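Packing Bench Progress Report
Zorulby Returns and Repacking Project
Prepared for the Urnineck Fund
3 September 2021

14 shares | 2 comments

We are so pleased with where the bench has gotten to since our February report! Back then we had a room, a stack of cartons and a lot of arguments about tape. Now we have a working order for the small-device line, and the people in the Ferden building can follow it without asking us first.

The first part of the grant went to the unboxing side. A returned device used to get handed along with its packaging in a heap, and by the end of a shift the trays and boxes had wandered off to different shelves. We changed that. The box gets set down at the back, the tray goes in front of it, and the device is the last thing to be handled. It sounds like a tiny change, and it is, but it made a big difference to how the rest of the work flows.

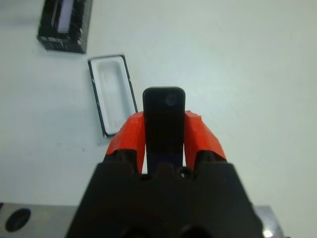 We also settled on keeping the tabletop white. Villanueva had offered us a darker surface at a good price (thank you again to them for being patient while we made up our minds), but so much of what we repack is black, and black on white is simply easier on the eyes after a few hours. The small print on the boxes is still a nuisance to read and we would like a better lamp over that end before winter.

So far 801 devices have been through the line from start to finish. Of those, 101 were set aside with a tray that had gone missing or was too bent to use again. That is higher than we guessed in our proposal, and we have asked Urnineck whether a little of the shipping money can be moved over to spare trays. We'd love an answer before the next order goes in!

The wrapping side is newer and a bit rougher around the edges. Items that come back with no box at all are wrapped and then handled as plain blocks, which lets us sort them by size and stop worrying about what's inside. The glossy black tape holds well. It also creases if you so much as look at it, and it throws the light back at you, so labels have to go on the flattest side. We tried 2 other tapes and went back to the glossy one both times.

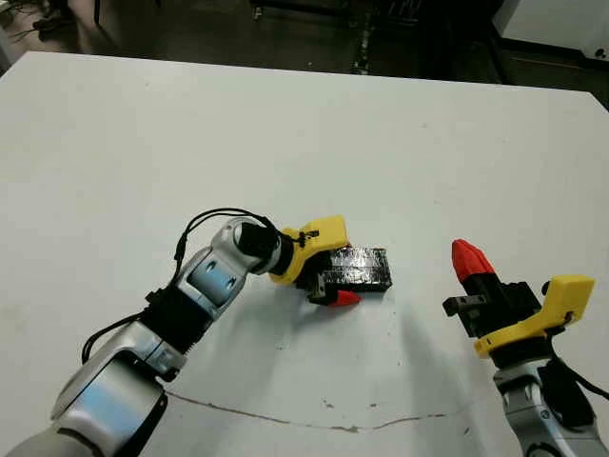 Spending is on track. The benches and shelving are paid for, and the tape and label costs came in a little under what we planned. Floor space at Ferden is the tight spot. Cables and equipment are still living on the floor past the table, and we want proper storage for them before we add a second table to the room.

Next on our list:

- spare trays, if the budget change is approved
- a lamp for the box end
- storage along the far wall
- a trial of larger cartons, about 13 to start with

The carton trial should be finished in time for the next report, and we'll send the tray count along with it.

14 shares | 2 comments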